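Ticket 1774 - Produce picking task, Enholm test store
Project: Paucar
Opened: Oct 17, 2023
Status: Open, monitoring

Problem: The robot carries the basket to the produce bin without trouble, but the pick step times out. The planner reports "no graspable object" for napa cabbage. Green onions return a grasp, then fail the width check.

Log: Ran 100 pick attempts on the Mivstead build. 67 completed. Of the failures, 9 were basket faults - the handle rotated in the right hand and the arm stopped on a torque limit. The rest were detection or grasp planning.

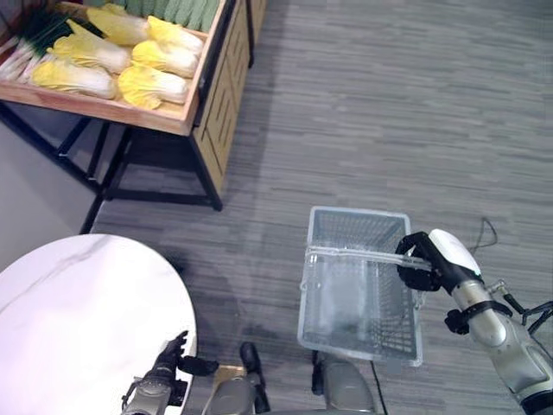
Basket held in the right hand, left hand at the marble-topped table, produce bin ahead.

Detection merges neighboring cabbages into one object when they lie side by side. The merged width is over the hand limit, so the planner rejects it. Splitting on the pale stalk ends gives better results than splitting on the leaves.

Changed: stalk-end split enabled, handle grip force raised one step. Width check for bundled items left as is.

Next: repeat the full run on the Rutatstead build with the same bin layout. Unattended restocking or shopping stays off the supported task list until the rerun is logged.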